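4.2 Observations during the open day

The second part of the study took place in July, during the open day of the Potura laboratory. The Rolel station was one of nine stations on the visitors' route, and it was the only one where the public could try the equipment with their own hands. Visitors came in groups of six. Each group received a short spoken introduction, then a demonstration of a task by a member of the team, and after this everyone who wished could take the grippers and repeat the task. We did not ask visitors to fill in a form before the trial, as we had done in Pascu, because the queue at the door had become too long there.

During the day, 200 visitors passed the station. Two observers noted where each visitor stopped, what was asked, and whether the person took the grippers without being invited. The observers did not speak with the visitors. Their notes were compared in the evening, and the cases in which they disagreed were removed from the analysis.

Most questions concerned the weight of the tool and the price. Questions about how the recordings are later used for training were less frequent than we had expected from the Grarkik survey, and they came mainly from visitors who had already tried the tool. Children asked more often than adults if they could use both hands.
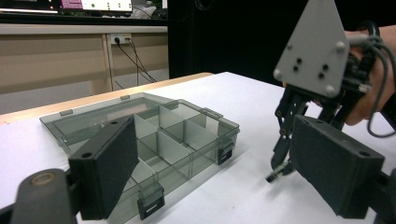

Figure 9. Two hand-held grippers and the compartment box at the Rolel station.

Our main interest was the choice of the object, as it decides how much a beginner understands in the first minute. An object which is too simple gives a short visit, and one which is too difficult makes people put the tool down. The organiser box, with its two black snap latches on the front wall and its many small cells, gave visitors a clear idea of what precise finger work means. Its smoky transparent plastic was a weaker point in our opinion, as several visitors told us that they could not judge the distance to the thin partitions. For the next open day we plan to offer a second box in a solid colour and to record the same observations for both.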